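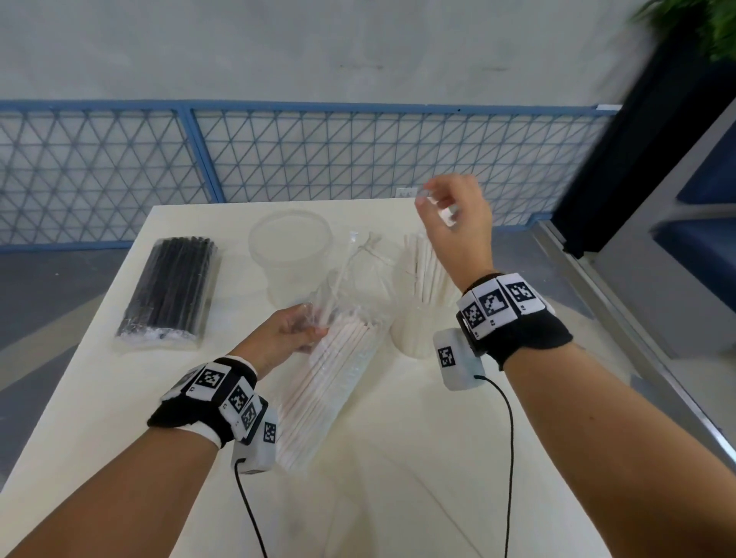
White straws held in their bag at the demonstration table, with the black straws still packed at left.

Jelville Automation Users Group
Minutes of the site visit and meeting at Gilchrist, 11 Nov 2023

Present: Manaia Ruddock (chair), Hauke Schmieder, Wajid Warraich, Ashton Waaka (minutes)
Host: Ilídio Bragança, Gilchrist
Apologies: none received

1. Opening
The chair opened the meeting in the upstairs room and thanked Gilchrist for having the group. The minutes of the May meeting were taken as read. Hauke asked that item 4 of those minutes be corrected to show that the Jillier visit was put off and not canceled. Agreed.

2. Matters arising
Wajid has the loan agreement for the group's display boards back from Jillier, signed. Nothing else outstanding.

3. Introduction by the host
Ilídio gave a short talk before the group went down to the floor. Gilchrist records people doing small handling jobs by hand, and the recordings are used to train two-armed robots on the same jobs. The project is called Undard. The present set of tasks is restocking work of the kind done in a cafe or at a drinks counter: straws, cups, lids and napkins. The target for the straw task is 2,000 recordings. Gilchrist has 400 that have passed checking.

Members were asked to stay on the visitor side of the tape and to keep phones on silent. Questions were held until a task was finished.

4. Demonstration: straws
The demonstration was given at a white table beside the blue mesh fence. The operator wears a black band on each wrist. Each band carries white blocks printed with black-and-white square markers, and a white sensor unit with a thin cable. Ilídio explained that the markers let the system work out where each wrist is, and that the operator's hands are left bare so that the grip is the one a person would normally use.

The job is to open a bag of straws, take out the bundle and stand it in its container. White paper straws and black straws are both used. Ilídio said the straws themselves give little trouble. The bag is the difficult part for a robot, as clear film is hard for a camera to pick out and changes shape each time it is touched.

Hauke asked why the operator does not simply cut the bag. Ilídio said that scissors are a separate task on the list and that the straw task is done by hand from start to finish. Hauke also asked whether a fumbled attempt is thrown out. It is kept if the operator recovers and finishes the job, and marked as such.

Wajid asked about the wrist cables. Ilídio said a wireless version had been tried, but the batteries made the bands heavy and operators did not like them over a full session – the cables stay for now.
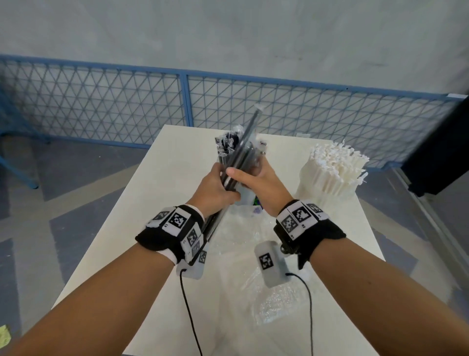 5. Discussion
Members returned upstairs. The following points were raised.

Manaia asked how long one operator works at a stretch. Sessions are kept short and operators swap between tasks. She asked that this be noted, as the question had come up at the last open day and we had no answer to give.

Ashton asked if the recordings could be used on any make of robot. Ilídio said partly. The wrist paths carry over fairly well, but the fingers do not, and each type of gripper needs its own work.

Wajid felt the visit would suit the college students in the group, but said they would want to see a robot attempt the same job. Ilídio said he could arrange that for a later visit, subject to floor time.

Hauke thought the group should not promise this to students until a date is confirmed. Agreed.

6. Actions
Manaia to write to Gilchrist with thanks and ask for dates for a second visit.
Wajid to find out how many students would come.
Hauke to contact Jillier about rearranging the visit there.
Ashton to send these minutes to Ilídio for checking before they go on the web page.

7. Any other business
Hauke still has 2 visitor badges from the open day and asked whose they are. Members to check at home.

8. Next meeting
At the usual room in Jelville, date to be sent out by the chair once Gilchrist has replied. The meeting closed after tea.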